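Kerekes Wodness pick-and-place package, reviewed
2025-09-20

Wodness is software for a tabletop arm with a two-finger gripper. Kerekes sells it to small shops for sorting and packing, and lately to people who want help in the kitchen. I tried it in Fonport with the second group in mind. Setup took 2 hours, most of it spent on camera alignment. The manual is 156 pages long and I needed a good part of it.
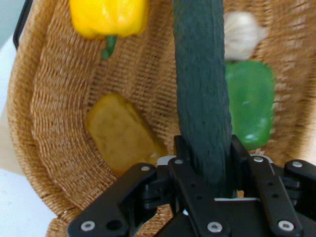
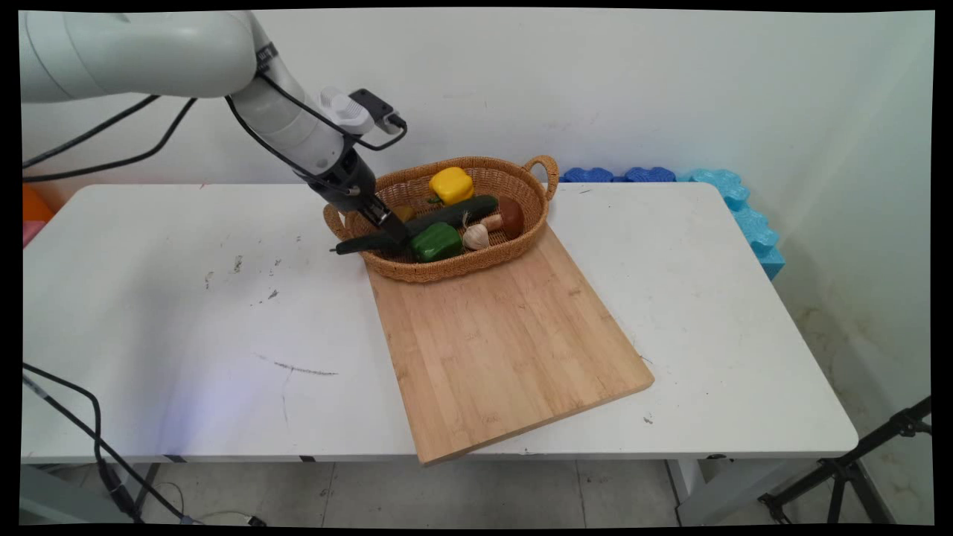

Putting groceries away is the chore I care about, and it is harder than the sales page makes it sound. Single items on a bare counter went well. I ran 20 of those and had to step in on 4. A mixed basket is another matter. With a yellow pepper, a green one and a bulb of garlic sharing the same wicker, the gripper has to get down between them, and the curved sides leave it few ways in. Two flat fingers are fine for something long and narrow. Round things roll, and Wodness often goes back to its start position to look again before it makes a second try.

Speed is the other problem. I can empty a basket in the time the arm takes to settle on its first pick. On a shop floor, with the same part in the same tray all day, that matters less, and I would be happy to leave it running there.

The Randwood package I used last November was faster but dropped more. Wodness is careful - sometimes too careful - and its error messages are clear enough to act on.

For light sorting at a bench, I'd recommend it. For the kitchen, I'd wait for a later version.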